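The Rack on the Counter

The dish rack business would like you to believe that drying a plate is a hard problem. I have spent a good part of this year reading what it has to say on the subject, and I remain unpersuaded.

Start with the Cliltirberg, which takes up one end of my sister's kitchen counter like a parked car. It has two tiers, a swiveling spout, a tray that slopes toward the sink, a clip for a cutting board and a separate cage for stemware. The booklet that came with it runs to 10 pages. She bought it in the belief that it would free up space. It covers the spot where she used to chop onions, and the onions now get chopped on the dining table.

I asked her what the upper tier was for. Bowls, she said. I asked where the bowls had gone before. She said they went in the rack.

Then there are the mats. Fater sells a folding one, gray, with a quilted side and a smooth side, and the packaging says it will change how you think about your sink. I used one for three weeks. What I thought about my sink was that it now had a damp towel next to it at all hours. A mat asks you to put a glass face down on a wet surface and then trust that air will somehow get in underneath. You can prop the glass on a spoon, and I did, but at that point you are building a small rack out of cutlery.

The Carrasco people have gone the other way and hang everything over the basin on a steel bridge. It looks good in a showroom where the basin is empty. Try washing a stockpot under it.

All of this is sold against the same villain, the old coated wire rack: one level, a row of tines for the plates, an open floor for whatever is left. I grew up with one. So, I suspect, did most of the people who now design the replacements. It cost very little, lived by the sink for years and was thrown out when the coating split and the rust came through. That last part is the real complaint against it, and it's a fair one. The others -- that it's ugly, that it's inefficient, that it lacks a system -- I have trouble taking seriously.

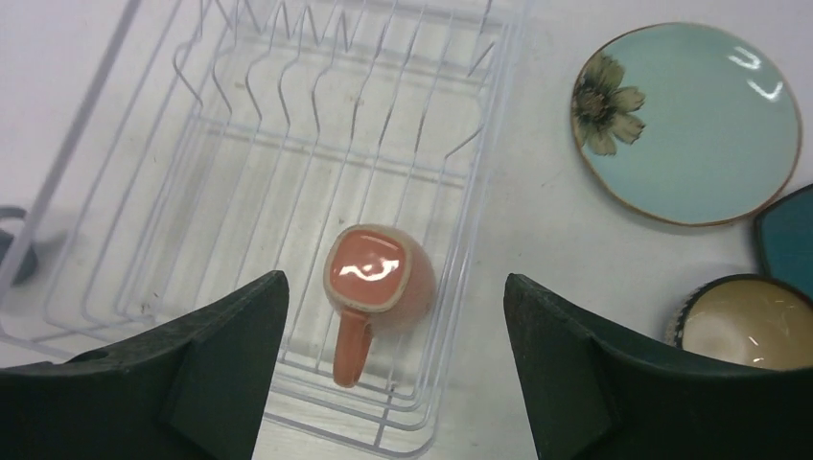
Take the mug, the object every rack is supposed to have an answer for. Vustness offers a tree with six pegs. Cliltirberg has those rubber-tipped prongs along the side, which are fine if your mugs have slim handles and useless if you own anything chunky from a craft fair. The plain wire floor has no answer at all, and you lay the thing down wherever there's room. Purists will tell you a mug has to go upside down. Tip it on its side and a little water may sit in the curve, and you shake it out or run a cloth around it, and the day goes on. I have yet to meet a guest who could tell from the coffee.

The same goes for tines. A good deal of ink has been spent on spacing, angle and something one catalog calls plate posture. I measured nothing. I put a dinner plate in a slot and it stood up. I put a deep pasta bowl in a slot and it leaned on the plate, as pasta bowls have always done, in every rack at every price.

What does matter, in my experience, is dull. Can you lift the rack with one hand and wipe beneath it? Does water have somewhere to go? Are the feet capped so they won't scratch? The open grid does well on the first and poorly on the second, because it lets everything fall straight through onto the counter. You need a tray or a towel under it, and if you choose the tray you have to wash the tray. The multi-tier models do have trays. They also have joints, and the joints collect a pinkish film that the booklet doesn't mention on any of its 10 pages.

I'll grant the new designs one thing. If you wash up for a household of six and own no dishwasher, a second tier earns its footprint. Most of the people being sold these towers are, I would guess, washing two plates, a pan and the mug from this morning. That load dries in 60 minutes on almost anything, and in less time if somebody picks up a dish towel.

My sister has promised to try a month without the tower. She says she'll start in July. For now it's still on the counter, with a bag of potatoes on the upper tier.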